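Notas sobre el cálculo de hándicap en torneos por parejas

noviembre de 2019

Llevo tres temporadas encargándome de las hojas de resultados del campeonato por parejas de Flerance y he acumulado suficientes apuntes como para ordenarlos en una entrada. Quien no juegue al golf puede saltársela sin remordimientos. Quien juegue y nunca haya tenido que explicar a una pareja eliminada de dónde salen sus golpes de ventaja, quizá también.

El formato es four-ball match play, 18 hoyos, eliminatoria directa. Cada jugador juega su propia bola y en cada hoyo cuenta el mejor resultado neto de la pareja. Los golpes de ventaja se conceden a partir del jugador de hándicap de juego más bajo de los cuatro, que sale con cero. Los otros tres reciben un porcentaje de la diferencia entre su hándicap y el de aquel. El porcentaje lo fijan las condiciones de la competición, y en la nuestra ha sido el 90 % desde la primera edición.

Hasta aquí no hay discusión posible. Los problemas empiezan con el orden de las operaciones.

Supongamos cuatro jugadores con hándicap de juego 6, 11, 17 y 22. El de 6 queda a cero. Las diferencias son 5, 11 y 16. Aplicando el 90 % salen 4,5, 9,9 y 14,4, que redondeados dan 5, 10 y 14. Ese es el procedimiento de nuestro reglamento. Ahora bien, la hoja que heredé aplicaba primero el 90 % a cada hándicap, redondeaba, y después restaba. Con los mismos jugadores: 5,4, 9,9, 15,3 y 19,8, es decir 5, 10, 15 y 20. Las diferencias quedan en 5, 10 y 15. El jugador de 22 recibe un golpe más de lo que le corresponde.

Un golpe en un hoyo parece poco. En un match que llega empatado al 18, es la eliminatoria.

Takeshi Miyazaki fue quien detectó el fallo, en la segunda ronda de la edición anterior, comparando su tarjeta con la cuenta que había hecho en casa. Me mandó un correo de cuatro líneas con los dos resultados y la pregunta de cuál era el bueno. Tardé una tarde en responderle porque antes quise repasar todas las eliminatorias ya jugadas. En ninguna había cambiado el ganador: o la diferencia no existía, o el golpe sobrante caía en un hoyo que no se llegó a jugar, o el hoyo se había ganado con margen. Le contesté que tenía razón y rehíce la hoja.

La versión nueva calcula en este orden:

1. Hándicap de juego de cada jugador para las barras y el campo del día, ya redondeado.
2. Resta del más bajo de los cuatro.
3. Aplicación del 90 %.
4. Redondeo, con 0,5 hacia arriba.
5. Asignación de golpes según el índice de dificultad de los hoyos.

El punto 4 tiene su propia trampa. Algunas herramientas redondean el 0,5 al par más cercano, de modo que 4,5 se convierte en 4. Si alguien quiere programarse su propia calculadora, conviene probarla con una diferencia de 5 y otra de 15: tienen que salir 5 y 14. La de 15 da 13,5 y pasa a 14 con los dos métodos, así que por sí sola no descubre nada. La de 5 sí.

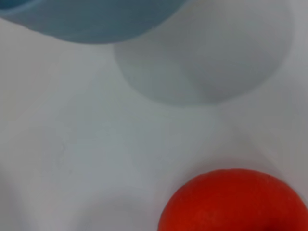 Superficie clara, con algo azul desenfocado arriba a la izquierda.

El punto 5 es mecánico mientras nadie reciba más de 18 golpes. A partir de ahí se da una segunda vuelta: el jugador con 20 golpes recibe uno en cada hoyo y otro adicional en los de índice 1 y 2. La hoja antigua no contemplaba la segunda vuelta. Se detenía en 18 y perdía el resto sin avisar. No llegó a afectar a ningún partido porque el reglamento de Flerance limita a 24 el hándicap de inscripción, y para superar los 18 golpes hace falta además que el mejor de los cuatro sea de hándicap muy bajo. Con un jugador de 24 y otro de 2 la diferencia es 22, el 90 % es 19,8 y salen 20. Esta temporada tenemos dos jugadores por debajo de 3, de modo que el caso ha dejado de ser teórico.

Otra fuente de errores es el cambio de campo. La fase previa se reparte entre Zendari y Rudumach, que no tienen ni el mismo valor de campo ni el mismo slope. El hándicap de juego se recalcula para cada uno. Hay parejas que apuntan en la tarjeta el de su club y se presentan con él en el otro. En Rudumach el slope desde amarillas es más alto y un jugador medio gana uno o dos golpes respecto a Zendari. Quien se presenta con el dato equivocado suele perjudicarse a sí mismo, lo que facilita mucho la conversación.

Este año las tablas de ambos recorridos van en la misma hoja, con un desplegable para elegir campo y barras. La celda del hándicap exacto es la única que se rellena a mano. Todo lo demás está protegido. La contraseña la tenemos Natsumi Hirose y yo, y Natsumi se ha comprometido a usarla solo si yo no contesto al teléfono.

Sobre la inscripción: sigue siendo de 300 euros por club, con un máximo de 15 parejas. El premio en material lo pone de nuevo la tienda Usmani. Ha habido quien propuso subir la cuota y destinar la diferencia a un sistema comercial de resultados en directo. Pedí presupuesto y la oferta más barata era de 4.000 euros por temporada, sin incluir los terminales. Con los clubes que participan no sale la cuenta, y una hoja bien hecha cubre lo que necesitamos. Lo único que no da es la actualización hoyo a hoyo, y dudo que haya mucha gente siguiendo una previa desde casa.

Queda pendiente la adaptación al sistema mundial de hándicap. He empezado a preparar una copia de la hoja con la fórmula nueva, que incorpora la diferencia entre el valor de campo y el par. Todavía no la comparto. Quiero pasarle antes todas las tarjetas de la última edición y ver cuántos golpes se mueven en cada eliminatoria. Calculo tenerlo en marzo, antes de que se abra la inscripción.

Si algún club quiere la versión actual, la envío por correo. Pido a cambio que se me avise de cualquier resultado raro, indicando los cuatro hándicaps exactos, el campo y las barras. Con «me sale un golpe de menos» no puedo hacer nada.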